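Zadura編み物室、いっしょに店に立ってくれる人をさがしています

こんにちは。毛糸と編み物教室の店「Zadura」をやっています、Laimutė Tamošiūnaitėです。ライムテと呼んでください。名字のほうは、日本に来てから一度で読めた人にまだ会っていません(役所の窓口の方、いつもすみません)。

店をひらいたのは路地の奥の、もとは履物屋さんだった建物です。一階が毛糸売り場、二階が教室。これまで私ひとりで売って、教えて、発送して、確定申告の前に泣いて、というのをやってきたんですが、この五月に通販を始めたら、もう手が足りなくなりました。編む時間がないんです。編み物屋なのに! 自分のカーディガンは右袖のひじのところで春から止まっています。

というわけで、スタッフをひとり募集します。

お願いしたい仕事は、まず売り場です。毛糸を買いに来る人って、半分くらいは毛糸を買いに来ていません。途中でわからなくなった編みかけを袋から出して、「これ、どこで間違えたんでしょう」とおっしゃる。それをいっしょにのぞきこんで、三段ほどいて、また針に戻す。お会計は糸一玉のこともあるし、ゼロのこともあります。私はそれでいい店だと思っているので、そこでいらいらしない方だとうれしいです。

それから通販の荷造り。いま棚に出ている糸は色番ちがいまで入れると2153種あって、似た色がほんとうに似ています。とくにJõgiというシリーズの灰色! 曇りの日の夕方に見ると私でも迷います。ロット番号の確認だけは、どんなに急いでいても二回やってください。同じ色のつもりで別ロットを送ってしまって、背中の真ん中に線が入ったセーターの写真が届いたことがあるんです。あれは胸が痛かったなあ。お客さまは「これはこれで」と笑ってくださったけれど、私はその晩よく眠れませんでした。

あとは教室のお手伝いです。二階の教室は定員が13人で、初心者の回はたいてい満席になります。教えるのは私なので、講師の経験はいりません。糸を配ったり、遅れている人の隣に座って手元を見てあげたり、お茶をいれたり。左利きの方が必ずといっていいほどいらっしゃるので、左利きのスタッフだったら正直とても助かります。右利きの私が鏡の前で練習して教えるのにも限界があって……。
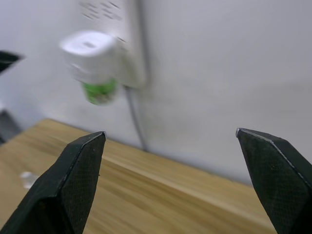 編み物の腕前については、よく聞かれるので先に書いておきますね。表編みと裏編みができて、編み図を見て「ああ、こういうことかな」と見当がつけばじゅうぶんです。靴下のかかとが編めなくても大丈夫。働いているうちに編めるようになります(なってもらいます)。かぎ針専門の方も歓迎です。うちはどうしても棒針に寄りがちなので、かぎ針の棚を好きに作り直してくれる人がいたら、一段まるごとおまかせしたいくらい。

逆に、ちょっと大変なところも書いておきます。階段が急です。毛糸の段ボールを抱えて上り下りします。冬は入口のあたりが冷えるし、夏は夏でウールに囲まれて暑い。羊毛アレルギーのある方には、残念ながらおすすめできません。それと、糸の社員割引があるので、お給料が糸になって帰っていくおそれがあります。私も昔、よその店で働いていたころがそうでした。

もうひとつ。秋に「Prurnlow」という催しをやります。小さな染め屋さんや羊を飼っている人たちを呼んで、二日間、店の前の路地に机を並べる手づくりの市です。今年は15組が出てくれることになっていて、準備がいちばん忙しい時期に入るところ。入ってすぐにこの嵐に巻きこまれることになりますが、ものすごく楽しいです。去年は「Finitz」の手染め糸があっという間になくなって、自分用に取り置くのを忘れた私は本気でくやしがりました。

条件のこと。

仕事:売り場、通販の荷造り、教室の補助
時間:午前十時から午後六時のあいだで、週に三日か四日
お給料:時給制です。経験をうかがってご相談します
交通費:お出しします
休み:年末年始と、夏に一週間。お子さんの行事などは遠慮なく言ってください
試用期間:二か月。そのあいだも時給は同じです

年齢も国籍も問いません。日本語は、お客さまと編み目の話ができれば大丈夫です。私の日本語も、最初は「ほどく」と「ほどこす」がごちゃごちゃでした。

応募は、店に直接来ていただくか、お手紙かメールでお願いします。履歴書のほかに、いままでに編んだものの話をひとつ書いてください。上手にできたものでなくていいんです。途中でやめたマフラーの話でも、誰かにあげたら縮んで戻ってきた帽子の話でも。去年アルバイトに応募してくれた学生さんは、47段目でやめたひざかけのことを便箋二枚にわたって書いてくれて、私はそれを読んで即決しました(卒業してしまって、いまはとてもさびしいです)。

届いたものは全部私が読んで、お返事も私が書きます。少し時間がかかったらごめんなさい。お会いするときは店の二階で、お茶を飲みながら一時間ほど。編みかけがあれば持ってきてください。私も例のカーディガンを持って待っています。

2022年8月29日
Zadura編み物室 Laimutė Tamošiūnaitė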